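Halosska Publishes Good Practice Guide for Two-Arm Robots Handling Furniture 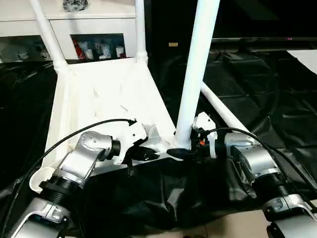

Two grippers at work on a white plastic chair.

TANDMONT, October. Halosska has published a guide of good practice for teams who use two-arm robots with chairs and other light furniture. The guide is free and can be used by workshops, schools and test rooms of any size.

The text has 9 rules. Two of them are about cables, which must have enough free length for the full movement of both arms. Other rules explain how to choose contact points on legs and seats, and who is allowed to restart the robot after a stop. At least 2 trained persons must be present when a new task is tried for the first time.

"Many teams already have good habits, but they did not write them down," said Anqi Jiang, editor of the guide. "We wanted a text which a new colleague can read before the first shift and understand without help."

The draft was tested during 800 hours of work at partner sites in Harawira and Kotmont. After comments from the operators, 3 rules were made shorter.

Printed copies can be ordered from the Halosska office in Tandmont. Comments for the next edition are welcome from all users.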